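Hunmont Yard Sale Prices
README, last updated 28/12/2022

Hi, and thanks for downloading my odd little table! I go to a lot of yard sales. For years I kept what I saw in a pocket notebook - what the thing was, what the sticker said, what I paid if I bought it - and this is the typed-up version of the kitchen and household pages. I left out furniture, clothes and tools. I may get to the tools one day, but my handwriting in that notebook is dreadful.

What's in it

There are 1105 rows in the main file, prices.csv, one row per item. They come from 79 different sales in and near Hunmont. A second file, sales.csv, has one row per sale, and you can join the two on sale_id.

Columns in prices.csv:
sale_id - matches sales.csv
item - a short name in my own words
group - baking, storage, plates, glasses, pans, gadgets or other
asked - sticker price in dollars
paid - what I handed over, blank if I walked away
condition - good, okay or rough
note - anything else I scribbled down

Storage is the group I'd trust most, as I have a real weakness for baskets and tins and I look at every single one. Plates were trickier. A stack with one price on it gets a single row, with "set" in the note, and I didn't try to work out a price per plate.
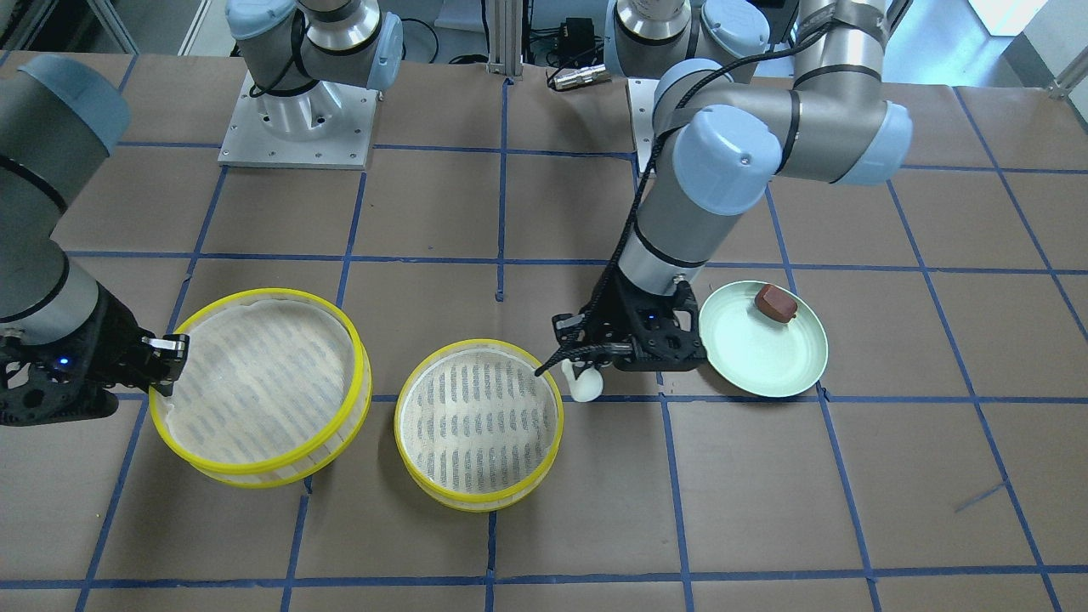 Mesh baskets with yellow rims, and a pale green plate.

How the prices were written down

If something had a sticker, I copied the sticker. If it didn't, I asked, and those rows have "asked aloud" in the note. I'd be careful mixing the two, because a price somebody says to your face has a way of sliding around (I've had one go up while I was still holding the pan).

"Make me an offer" rows have a blank in the asked column. Free boxes are a 0, so please don't treat blanks and zeros as the same thing! Leandro Quezada did that with an early copy and came away thinking Hunmont was giving away its glassware.

Condition is only my opinion. Good means I'd give it to a friend. Okay means I'd use it myself. Rough means chips, rust, missing lids or a smell.

Out of all the rows, 447 have a paid price, which tells you more about me and my cupboards than I would like.
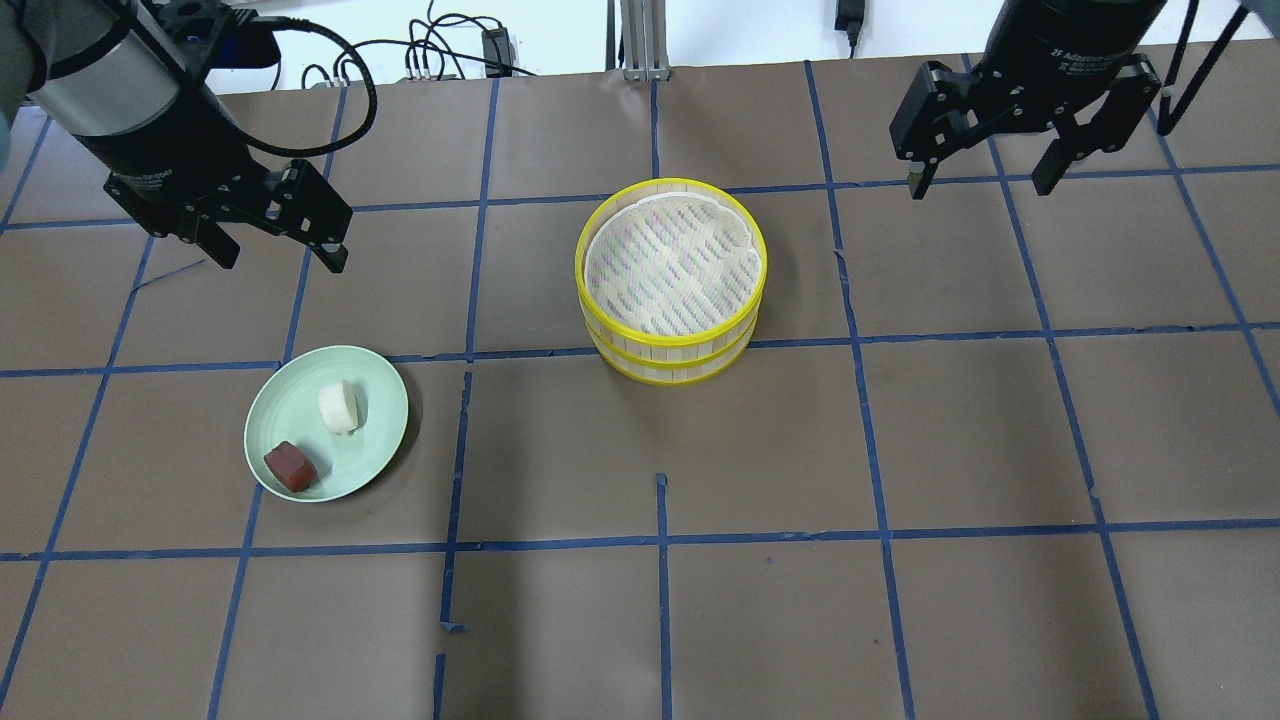 Brown paper and blue painter's tape on the tabletop.

Things that are wrong with it

Early mornings are way over-represented. I like to be there when the boxes come out, so I have hardly any of the end-of-day markdowns, and those are often the best prices of the lot.

It's also heavy on the streets I can walk to. Bronwyn Sutcliffe sent me her pages from the other side of the river and those helped a lot, but she rounds to the nearest dollar and I don't. Hers have "BS" in the note column if you want to drop them.

I stop for baking things and skip right past mugs. If you want to know what mugs cost, I'm no use to you at all.

Names and addresses are gone. sales.csv gives the month, the kind of sale (single house, street or church hall) and the weather, and I'm leaving it at that.

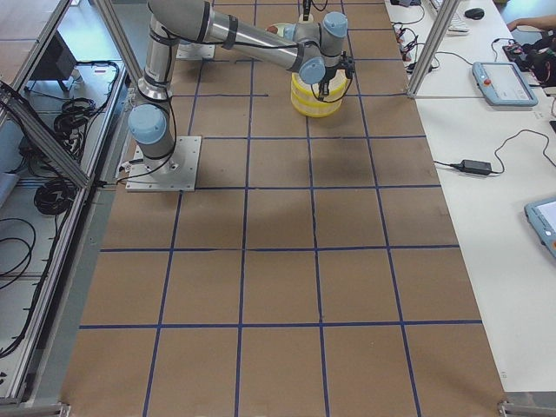

Opening the files

Both are plain CSV with commas, and any spreadsheet will take them. Watch out for the note column, which has commas of its own inside quote marks. Keegan Henare found three rows where I'd forgotten the closing quote and those are fixed in the current copy. If your sheet looks shifted over to the right, you have the old one from October.

Using it

Do what you like with it, classroom stuff included. A mention would be nice. If you find a mistake, write to me with the sale_id and the item name and I'll go dig out the notebook.

Still to do: add Seidu Sarpong's church hall pages, and split "gadgets" into something more useful - right now it has egg slicers and fondue sets sitting in the same group.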